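Skendar Centre for Applied Automation
Robotic Disassembly: Course Handout 5
Good Practice at the Computer Cell
Issued 5/17/24. Module leader: Hrefna Hviid

This handout is to be read before the practical session at the Onholm laboratory. It covers the removal of parts from desktop computers by robot arm and gripper. 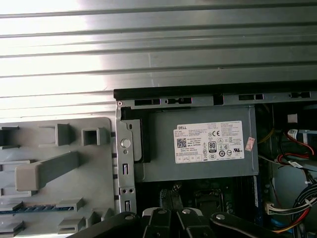
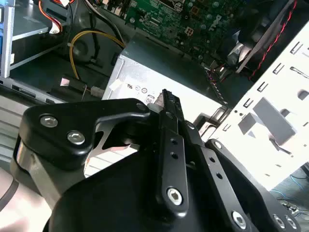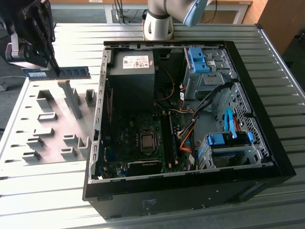
1. Scope of the cell rules
The rules in this handout apply to every student who operates, programmes or assists at the cell. They add to the site safety rules and do not replace them. A unit must be disconnected from the mains before it enters the cell, and the person who disconnects it signs the job sheet. The power supply is treated as a sealed part: it may be removed whole, but its housing must never be opened by hand or by the arm. Loose cables are the most common cause of a failed approach. Where leads run across the interior of the tower, as the yellow wire and the black bundle do beside the power supply, the path of the fingers must be planned around them and first run at reduced speed. A memory module is to be carried level and clear of the case, in the manner of the green stick held over the fixture plate, and set down only in the holder named in the programme.

2. Before the arm is enabled
The operator confirms that the case is steady on the work surface and that no hand tools remain inside it. The second person stands at the stop button and has no other duty while the arm is moving. Speed is limited to 20 per cent for the first run of any new programme. No student may raise this limit without the agreement of Ama Bawa or Kam-wah Chang.

3. Force and contact
The closing force for memory modules is set in the cell software and is locked. If a part does not come free at the set force, stop the programme, open the gripper and record the position. Repeated pulling is not permitted.

4. Records
Each part removed is entered on the job sheet with its holder and the time. Sheets are kept in the Grevenum folder and checked in the following teaching week. Corrections are made with a single line and initials.

Questions on sections 2 and 3 should be sent to Cheuk-hei Chung before the session.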